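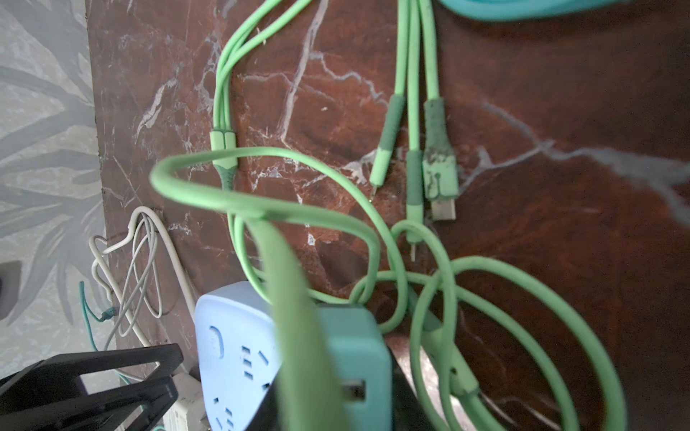

Ivavthorpe Wildlife Hospital
Progress report to the Horesis Fund, second period
February 15, 2022

The grant pays for a trial of the Clarneo tag, a small temperature logger fitted under the skin of captive hoofed stock, and for the staff time to judge whether it tells us anything a keeper with a notebook does not. So far I am not convinced that it does.

We have tagged 21 animals, mostly sitatunga and blackbuck, against the number agreed in the plan. Wound healing has been good. Two of the sitatunga had mild swelling at the site, which went down without treatment. I would not read much into that, as the same animals swell after routine vaccination.

The readings are another matter. The maker's literature says a fever alert will come well before any outward sign of illness. We logged 77 alerts in the period. Keepers and the duty vet went to every one, and in 8 cases the animal was unwell when examined. Most of the rest came on sunny afternoons, from animals lying against the south wall of the yard. A herd that is caught up and handled for false alarms is paying a price for the trial, and we have now told keepers to look from the gate first.

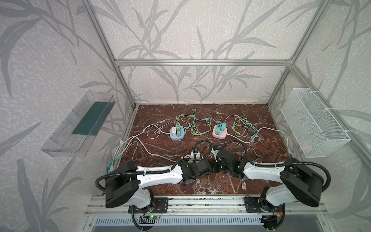 Battery life on the handheld readers has been poor, and a reader that dies halfway through a round leaves a gap in the record that cannot be filled later. Spare units would help, though I am reluctant to ask for more hardware before the alerts are sorted out. Charging leads are a smaller nuisance, and anyone who has faced a heap of them on a tabletop will know how long it takes to find the right end. We have asked for readers with a standard socket.

Ko, the data service included in the package, sends a weekly summary with a "herd wellness score." We have asked twice how the score is worked out and have had a brochure both times. I have left it out of this report and will go on leaving it out.

Spending is within budget. The lab line is underspent – fewer sick animals, fewer blood samples – and we would like to move that money to keeper overtime.

In March we will raise the alert threshold for the blackbuck only and compare the two species. If false alerts do not fall, I will recommend that no further animals be tagged.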